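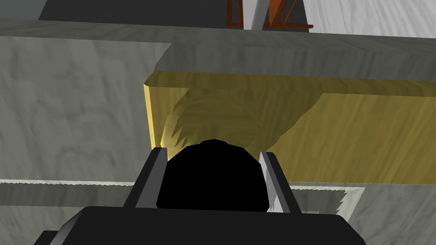
カテゴリ:資格学習/作業環境

自宅受験の前に済ませる机まわりの整備

管理者向け認定試験を自宅で受ける場合、机と周辺の状態が当日の入室確認に影響する。以下は、学習期間中から試験当日までの机の整え方をまとめたものである。監督方式の細則は試験ごとに異なるので、申込時の案内を優先する。

1. 天板の上を空にする
前日の夜に、書類、付箋、飲料の容器をすべて別室へ移す。天板は固く絞った布で木目に沿って拭き、続けて乾いた布で水分を取る。無塗装の木材にアルコールは使わない。輪じみは中性洗剤を薄めた液で軽くこすり、残った場合は試験後に研磨する。

2. 配線をまとめる
電源ケーブルは天板の裏に面ファスナーで固定する。ノートパソコンのアダプターは床に置かず、脚の内側に吊る。延長コードの束ね使いは発熱の原因となるため、余長は大きな輪にして緩く留める。有線LANを使う場合は、爪の折れたプラグを事前に交換しておく。

3. 照明の位置を決める
卓上灯は利き手の反対側に置き、画面に光源が映らない角度で固定する。背後に窓がある席では顔が暗くなる。カーテンを閉めるか、机を90度回す。
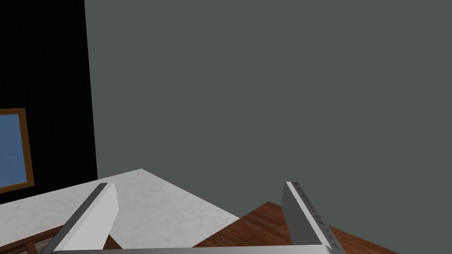 4. 学習用の教材を分ける
試験範囲の一覧は印刷し、クリップボードに挟んで机の側面に掛ける。演習環境の画面と一覧を並べて見られる高さがよい。終えた項目には線を引き、誤答した設問だけを別紙に書き写す。別紙は2枚までとし、あふれた分は理解済みのものから捨てる。紙類は当日、部屋の外に出す。

5. 椅子と足元
座面は肘が天板と同じ高さになる位置に合わせる。キャスターに絡んだ毛髪や糸くずは、はさみで切ってからピンセットで抜く。きしみ音が出る椅子は、座面裏のねじを対角の順に締め直す。潤滑剤の吹き付けは床を汚すので、布に取って塗る。

6. 当日の確認
開始30分前に再起動し、常駐ソフトと通知を止める。本人確認書類は天板の右奥に置く。二台目の画面は電源を切り、プラグも抜く。

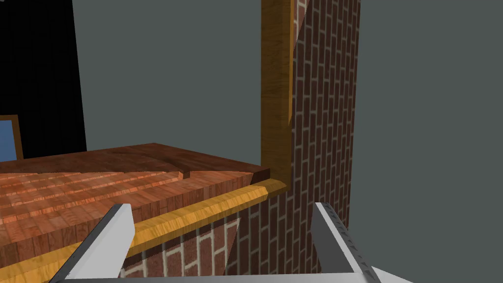
クラーンブリッジ、2022年9月19日

読者のユンヒ・チョン氏から、天板の反りについて質問があった。反りが小さい場合は、凹んだ側を下にして平らな床に置き、重しを均等に載せて数日おく。脚の取り付けねじを先に緩めておくこと。学習机として使い続けるなら、裏面にも表面と同じ塗料を塗る。片面だけの塗装では再び反りやすい。塗装後は換気を続け、臭いが抜けるまで機器を戻さない。

文:アイガルス・ヴェンツクス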